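Why I Stopped Asking Films About Artists to Be Accurate

After the screening of Turnanard in our town, a woman in the row behind me said loudly that the real painter never had a beard in those years. She was right. I had read the same biography as she did, all 307 pages, and I also knew about the beard. But I had forgotten it after ten minutes, and I was a little sorry for her that she could not.

Turnanard is the second feature by Hamish Grimshaw, and it tells five winters in the life of the painter Ackroyd, who lived at Fetby with his sister and sold almost nothing. The budget was small. Grimshaw said in the discussion afterward that they had 42 shooting days and that the house was so cold in December that the paint became stiff on the palette. He kept this in the film. The actor scrapes and scrapes, and we wait with him.

I grew up in a country where films about artists were a duty. The school took us by bus. In every one of them there was a great man, a storm, a candle, and at the end the painting itself, very large, with an orchestra. We learned the dates of the man and nothing about how it feels to make a thing and to be unsure of it.
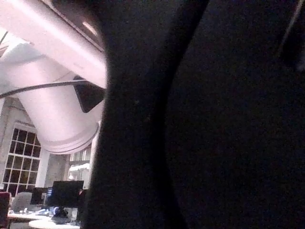

Grimshaw does something different with the work itself, and for me this is the strongest part of his film. He almost never shows a finished canvas. He puts the camera low and behind things: a shoulder, a door, the back of a chair. Often the picture is like the one printed here, where a big dark shape out of focus takes most of the space and the white arm is left to the upper corner, half hidden. In such a shot I lean to the side in my seat, which is of course foolish, but it means that I am looking. When everything is in the center and well lighted, I look much less.

Some of my friends find this manner cold. They say that they paid to see paintings and got the back of a coat. I understand the complaint, and in the middle part, when the sister goes away to Asthorpe and the story follows her for too long, I also became impatient. The letters read aloud there are not good, and we did not need four of them. A stricter editor would have kept one.

Still, I prefer these faults to the correct beard. A biography on paper can give me the facts, and I can go back to a page if I did not understand it. From a film I want the hours between the facts, the waiting and the bad moods, the soup that is eaten standing. Nobody wrote those down, so the director must invent them, and I think we should permit him this without checking his pockets at the door.

The woman behind me asked her question about the beard in the discussion too. Grimshaw answered that the actor came with it and that it suited him.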